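Notes for the Ekbridge library talk, Sep 8, 2023

Thank you all for coming, and for squeezing in along the side wall, I know those chairs are not kind to anybody's back. I'd like to talk tonight about reading before sleep, and how a person who has let the habit slip (as I did, for years) might coax it back.

Start with the December story. I was snowed in at my aunt's place in Pană with a bad cold and one shelf of books, and I read every night because there was nothing else to do. Pause here, let people remember their own version of this. By the time the road was clear I was sleeping like a child again, and I came home determined to keep it up. I kept it up for less than a week!

Then the page goal. I had promised myself 61 pages a night, a number I got by dividing a very fat novel by the days left before it was due back. Please don't do that. What worked for me in the end was a few pages, the same lamp, and the phone charging in the kitchen. 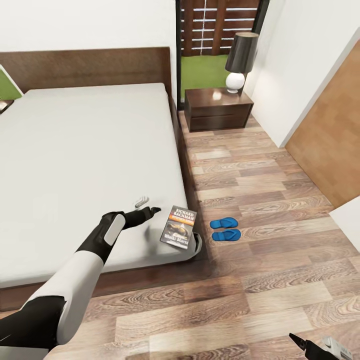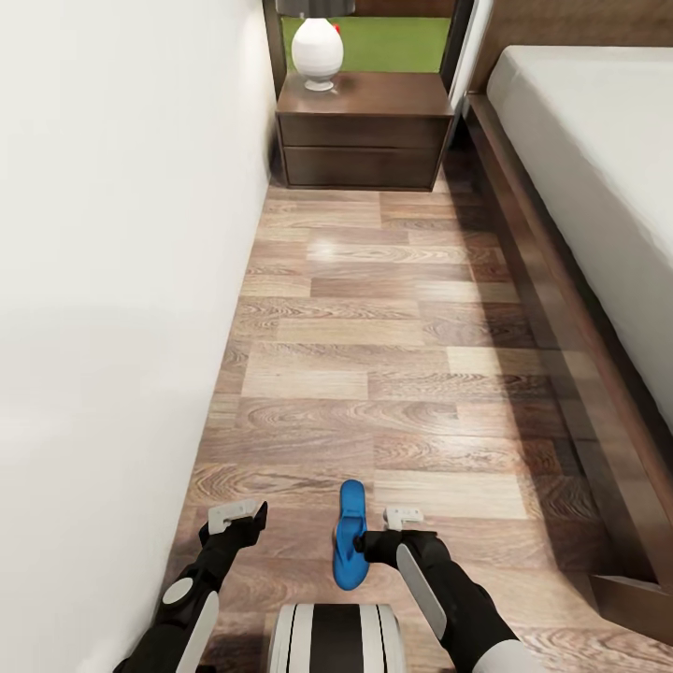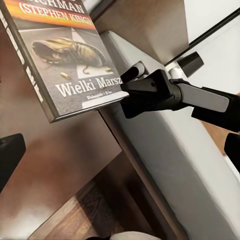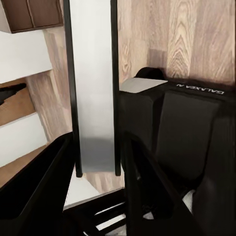 How long should I read before turning out the light?

Fifteen minutes is plenty to begin with, and if your eyes get heavy after five, then five was the right amount for that night.

Move on to choosing the book. I like something I've read before, or short stories, so that I can stop without that awful itch to know what happens. A friend in Monirow swears by old cookbooks, and I have to say I tried it and slept beautifully, although I did wake up wanting dumplings. Thrillers I save for the train.

Say a word about the Zindametti reading circle, who started with a goal of 250 books between them and went sailing past 500. They have lovely bookmarks and will happily give you one at the door.

Close by asking what everyone is reading at the moment. Leave plenty of time for this, people always have more to say than they expect, and the tea will still be warm.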